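Bar soap keeps going mushy in the dish - what am I doing wrong?

Posted in Bathroom & Laundry

Cabral_13

I switched our house over to bar soap in March and I love it! It lasts longer than the pump bottles ever did, it smells great, and there's so much less plastic in the trash. My one problem is the mush. We have a flat ceramic dish by the bathroom sink, and by the end of the day the bottom of the bar has turned to jelly and there's a puddle of goo under it. I rinse the dish every couple of days and it's right back to slime by bedtime.

There are 4 of us using the same bar, so it never gets much of a break. Is this the soap or the dish? I've been looking at the metal dishes with slots in them but they seem kind of small, and the bars I like are the big chunky kind. Does the shape matter? Would love to hear what works for other people.

Grurova

Oh, it's the dish! A flat dish is just a tiny bathtub for your soap. Get one with a slotted grate and you will be amazed, I promise. Water drips through, air gets underneath, and the bar firms up again between washes.

I went with a stainless one and I'm never going back. The main thing is to look for a grate that lifts up a bit off whatever is below it, so the drips have somewhere to go. Mine gets a rinse under the hot tap when I clean the sink, and once in a while I go through the slots with an old toothbrush - so satisfying, by the way.

As for size, don't worry too much about a small dish. You want the bar to sit on the grate without sliding off, and that's it. A little overhang at the ends is fine and even helps it dry. 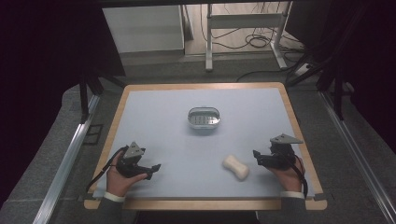 Shape does make a difference, and I have opinions on this! I'm a huge fan of bars with a pinched waist. They're so much easier to hang on to with wet hands, especially for kids, and the curve means less of the soap is pressed flat against the grate. The plain brick shapes stick down along one whole side, and then you have to pry them loose. With a peanut shape I just set it down lengthwise and turn it over whenever I remember.

One more tip if there are a lot of you: keep 2 bars going and swap them morning and evening. Each one gets a good long rest and they both last way longer. Put the resting one on a shelf away from the faucet. I also unwrap new bars a few weeks early and leave them in the linen closet, which hardens them up nicely and makes the towels smell wonderful!

Vonodau

cut a kitchen sponge to fit the dish you already have and put the soap on top. Squeeze it out at night. Works ok, free

Godness

Agree with the slots, but check where the dish sits too. Ours was right in the splash zone and even a good draining dish couldn't keep up. I moved it over to the back corner of the counter and that fixed most of it.

Some soaps are just softer, too. The ones with lots of glycerin soak up water no matter what you put them on - lovely on your hands, but they melt fast. If yours is see-through or says glycerin near the top of the list, try a harder bar for the sink and save the soft one for the shower, on a rack up high.

And save the goo! I scrape ours into a jar with a bit of warm water and use it to scrub collars before they go in the wash. Great on muddy socks.

Cabral_13

Thank you all! Sponge is in the dish tonight and a slotted one is on my list for the weekend. Off to unwrap all my spare bars now.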